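Mavell opens Bite, its simulated picking-up project, to people who'd like to teach a robot

Cerkport, 26 July 2023

I've been wanting to write this one since March, so forgive me if I go on a bit! Mavell is opening up Bite today, and from now on anyone with an ordinary computer and a bit of patience can apply to help us teach a robot arm to pick things up.

Bite is our collection of worked examples for a learning system. A person steers the arm through a small job in a simulated room, we save every movement along with what the cameras in the simulation see, and the system learns by studying what the person did. We've built 18 rooms so far and the bedrooms are my favourites, mostly because beds are so awkward. Tables are flat and polite. Bedding has folds and edges, and a thin object can end up lying half on one thing and half on another. 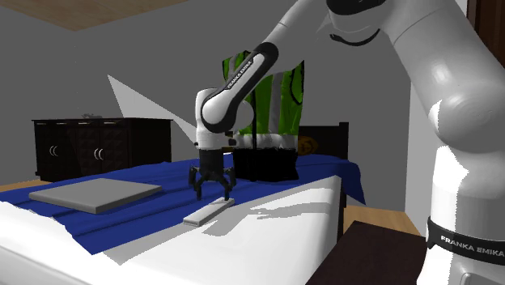 The simulated arm over a small grey bar on the bed, in one of the Bite bedrooms.

Each person who joins gets 4 practice jobs before anything they do goes into the collection, and then they can do as many as they fancy. I did 50 in my first week (I wasn't asked to, I just couldn't stop) and my early ones are pretty wobbly. We keep plenty of wobbly ones, by the way — a learning system that has only ever watched perfect hands doesn't cope well when it drifts off course itself.

The part people ask me about most is the close-up view. As well as looking across the room, you can look along the fingers.
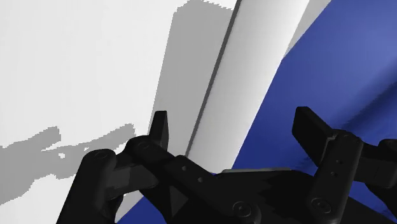 It takes some getting used to. You lose the rest of the room, and you're left judging where you are from a bit of blue fabric, a fold of white and the shadow of the gripper. I found it horrible for a day and now I wouldn't line up a grasp without it. Both views are saved with each job, so the system gets to learn from whichever one helps.

Bringate, who look after the servers and the sign-up pages, have worked with us on Bite for nine months and have been wonderfully calm about all my last-minute changes. They'll be handling applications too, and everyone who applies will get a reply.

You don't need to know any programming, and a plain mouse and keyboard will do. Applications are open now through the Bite page on the Mavell website. Questions from the press can come straight to our Cerkport office, marked "Bite", and I'll answer them myself.

ENDS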